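Box sorting is a household method of clearing clothes and small textiles, in which everything passes through one open cardboard box before anyone decides its fate.

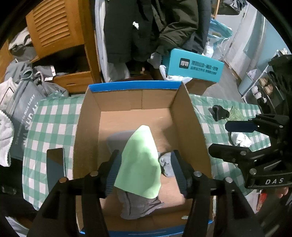
The table is usually covered first, gingham being traditional among people who own gingham. Socks go in last and come out single.

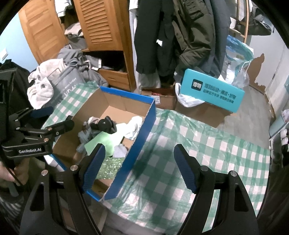 Photo: Fionnuala Moriarty

Soft toys are exempt from most rules. Lucian Tudose's handbook allows 2 boxes per wardrobe, a limit its readers treat as an opening offer.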